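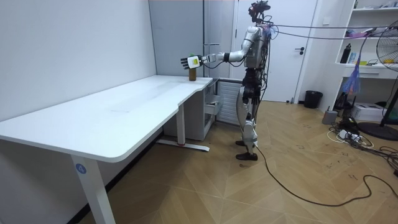 What is an open day for? It lets people who don't build robots watch one at work and put their questions to those who do.

# Chapter 4: A Morning at Kidanley

Our visit to the Kidanley lab on 28th January was a joy — 64 of us, in small groups, and far too many questions! Taha Tazi led the tour. Before you read on, note down one job you'd love to see a robot try.
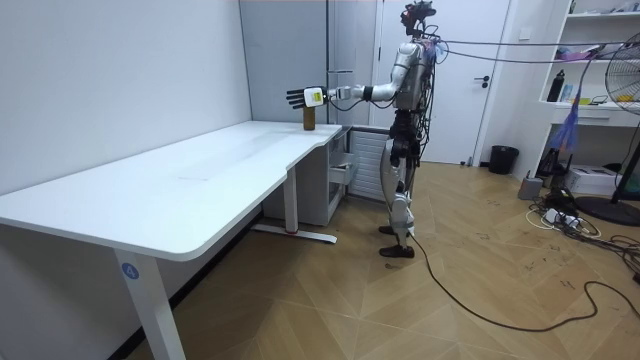

Why do visitors see the same task more than once? A single try says very little, and repeats show how steady a robot is.

Keep your note for Exercise 4.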